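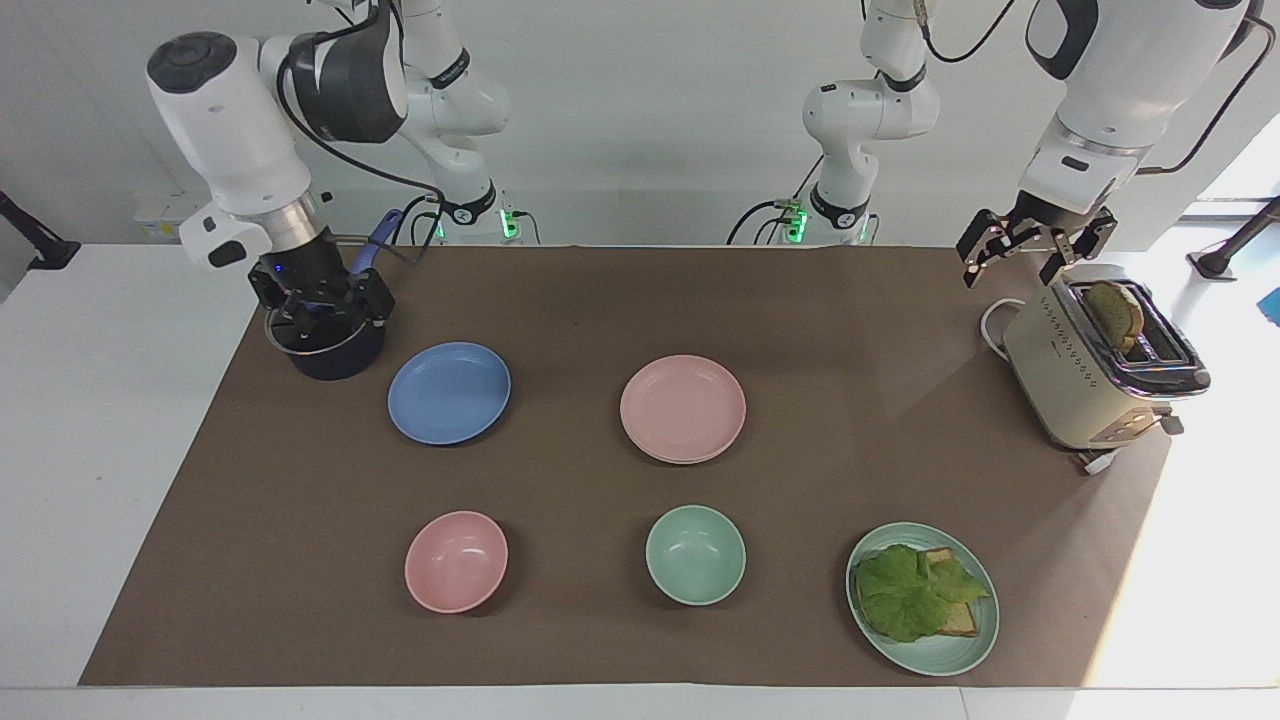 Charmaine wrote to me in July that I should stop apologising for my English when I read aloud, because the listeners come for the story and they forgive the rest. I have thought about her letter many times since then.

Our reading evenings at Altport began in the winter. We meet at the library, we sit in a circle, and each person reads for three minutes from a book they like. It can be a novel, a letter or even a manual for a sewing machine (Bello did this once, and very well). After the reading we may ask one question, and then the next person begins.

At home I speak German with my mother on the telephone and English with everybody else. In my head the languages are mixed. When I read silently, I jump over the words I am not sure of, and I had done this for years without noticing. Reading aloud does not allow it. The first evening I met the word "thorough" and I stopped in front of it like a horse.

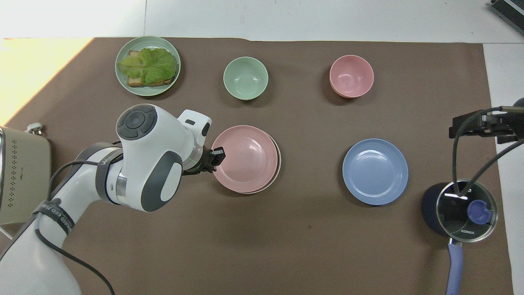
So now I prepare. I choose my page in the morning, and I read it to the kitchen wall until the difficult words become ordinary. I mark with pencil where I want to breathe. My page is usually 60 lines, too long for the time, and I must cut it, which hurts me a little every time.

What I enjoy most is to hear the accents of the others. Jummai reads poems very slowly and leaves big silences. After her I never want to go next.

In autumn we will try a whole short story, shared between three readers. I have asked for the middle part.

Frauke

Comments

Nnamdi Ugwu
"Thorough" is nothing, wait until you meet "squirrel" in front of people.

Frauke Heitmann
I have met it, Nnamdi. I changed it to "small animal".

Jummai Aliyu
The silences are me looking for my line! Please don't tell Bello.

Bello Balogun
Too late. I am bringing the dishwasher manual next time.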